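Fórum Casa e Arrumação > Materiais e compras > Cestos de "fibra natural": alguém confia nas etiquetas?

tresmarias_lx
Abro este tópico porque ando irritada. Comprei um cesto da Skundach para o hall, etiqueta a dizer "fibra natural entrançada", e ao fim de um inverno encostado à parede da marquise a asa desfiou-se como um guardanapo. Molhei uma ponta do fio e abri-a com a unha: papel. Papel torcido, enrolado numa tira comprida. Escrevi para a loja e responderam que o papel é feito de madeira e que a madeira é natural, portanto a etiqueta está certa. Por essa lógica um recibo do supermercado também é fibra natural.
O que pergunto é se há maneira de saber o que se está a comprar antes de levar para casa. Não me falem em perguntar ao vendedor.

vime_e_companhia
A loja tem razão, por muito que custe. O cordão de papel torcido usa-se em cadeiras há décadas e aguenta muito bem se for denso e estiver longe da água. O teu problema foi a marquise. Qualquer junco no mesmo sítio tinha ganho bolor.

tresmarias_lx
Ganhava bolor mas não se desfazia. E "longe da água" não vinha escrito em lado nenhum.

ruadobeco
O cordão das cadeiras é uma coisa, o cordão dos cestos baratos é outra. O das cadeiras é maciço, torcido com força. Nos cestos já apanhei fio que por dentro é quase oco, e alguns têm um arame fininho para segurar a forma. Quando o arame enferruja, adeus. Tenho um Brulleck que deixou um círculo castanho no soalho e ainda hoje lá está, debaixo do tapete.

pontodecruz77
Eu distingo assim, e raramente me engano:
- Cheiro. O junco e a erva marinha cheiram a palha ou a feno durante meses. O papel não cheira a nada, ou cheira a tinta.
- Regularidade. Planta verdadeira tem grossuras diferentes, nós, pontas que picam. Se o fio é igual de uma ponta à outra, desconfio.
- Cor. Ninguém colhe junco azul-petróleo. Se a cor é da moda, foi tingido, e o papel leva tinta com muita facilidade.
- Pontas. Virem o cesto e procurem um remate por baixo. No papel a ponta abre em folha, na juta abre em cabelo.
- Rebordo. Quando o rebordo é uma corda grossa bem torcida, o cesto costuma durar mais, seja de que material for. É por aí que se pega nele.
Um em verde-azeitona, com rebordo de corda torcida:

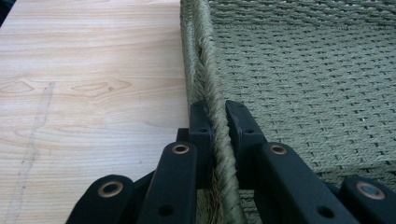
- Peso. Um cesto de papel é leve demais para o tamanho. Peguem em dois parecidos, um em cada mão.

vime_e_companhia
Discordo de metade da lista. O cheiro engana porque há quem lave e seque o junco em estufa e não fica nada. A regularidade engana porque a ráfia boa é muito regular. E a cor não prova coisa nenhuma, tinge-se palha de todas as cores desde que há chapéus.

pontodecruz77
Disse "raramente me engano", não disse que era um laboratório.

vime_e_companhia
E como é que sabes que raramente te enganas? Foste confirmar? Se decides que é papel e não o compras, nunca chegas a descobrir se era.

pontodecruz77
Touché nessa. Mas a do peso mantenho.

ruadobeco
A do peso também depende do arame, já agora.

olaria_velha
Do verde da foto eu não arriscava dizer nada. Parece papel torcido, mas podia ser outra fibra qualquer. Numa foto ninguém cheira nem desfia.
O rebordo torcido também não me convence como sinal de qualidade. Já vi cordas lindas cosidas ao corpo do cesto com dois pontos de linha de algodão. A corda fica inteira e o resto cai. Há que meter o dedo entre a corda e a primeira volta e puxar um bocadinho. Se abre folga na loja, em casa abre mais.

tresmarias_lx
Isso já me serve. E o teste da água, fazem? Na loja não posso, mas em casa, antes de deitar fora o talão.

olaria_velha
Cotonete húmido, na base, do lado que não se vê. Esperas e esfregas. Se larga cor ou fica pastoso, devolves. Em mesas claras nunca pousaria um cesto tingido sem fazer isto primeiro.

casadoforno
Entro só para falar de preços. Vi na semana passada um conjunto de 3 cestos da Vevcombe, a mesma descrição vaga ("fibra natural"), e ao lado um só, feito à mão, por 200 euros. Perguntei de que era o de 200. "Fibra natural", respondeu a senhora. Não soube dizer mais nada. Portanto pagar caro também não compra informação.

vime_e_companhia
200 euros por um cesto pode ser justo se for vime descascado e vários dias de trabalho. As pessoas não fazem ideia das horas.

casadoforno
Pode ser. Mas então escrevam "vime" na etiqueta, são quatro letras.

ruadobeco
Agora fizeste-me rir. Eu compro a artesãos de feira e mesmo aí há de tudo. Em janeiro apanhei um senhor a tirar a etiqueta de importação de um cesto atrás da banca. Disse-me que a etiqueta "estava a estragar o trabalho".

linho_cru
E alguém já experimentou os tais sprays protetores? O da Pangilinan promete impermeabilizar palha, papel, juta, tudo. Estava a pensar dar uma demão nos cestos da casa de banho.

olaria_velha
Experimentei num tapete de juta. Ficou duro e com um brilho de plástico. A água escorria, lá isso. Ao fim de uns meses já não escorria. Num cesto de papel tenho dúvidas de que chegue ao interior da torção, e é lá que a humidade fica.

linho_cru
O rótulo diz que penetra nas fibras.

olaria_velha
O rótulo do cesto da tresmarias também dizia coisas.

pontodecruz77
Para casa de banho, usem rede metálica ou algodão que vá à máquina. Sei que não é tão bonito.

vime_e_companhia
Vime na casa de banho com janela aguenta perfeitamente. O meu está lá há anos, ao lado da banheira.

ruadobeco
"Com janela". Metade das casas de banho deste país não tem.

tresmarias_lx
Bom, ponto da situação da minha parte. Insisti com a loja e propuseram um vale em vez do dinheiro. Recusei e mandei reclamação por escrito, a pedir que me digam o material exato e não a família do material. Se me responderem volto cá. Entretanto guardei o cesto sem asa na despensa, com as cebolas. Para cebolas serve.

casadoforno
Cebolas num cesto de papel, olha que se uma apodrece largam líquido. Põe um jornal no fundo.

tresmarias_lx
Papel para proteger o papel. Está bem, vou pôr.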